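Participants wanted: drive-swap demonstration, Utcombe open day

Metbridge is looking for 17 data center technicians to attend its April open day at Utcombe and score a robot on server drive replacement. Sessions run in groups of four and last 40 minutes. Rack experience required; no programming.

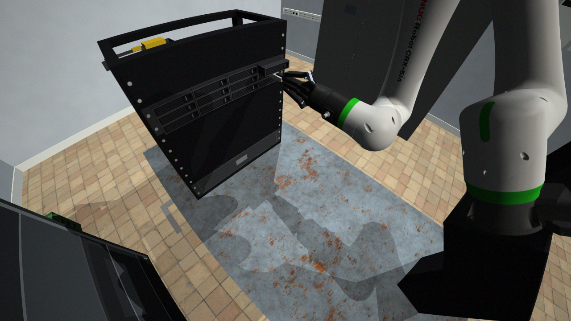

Asked what scoring involves, one technician from an earlier round replied that the sheet is short, and that most of the time goes on judging whether the gripper approaches the bay squarely.

Travel from Nerkolcombe is paid. Apply to the Utcombe office, quoting reference 108.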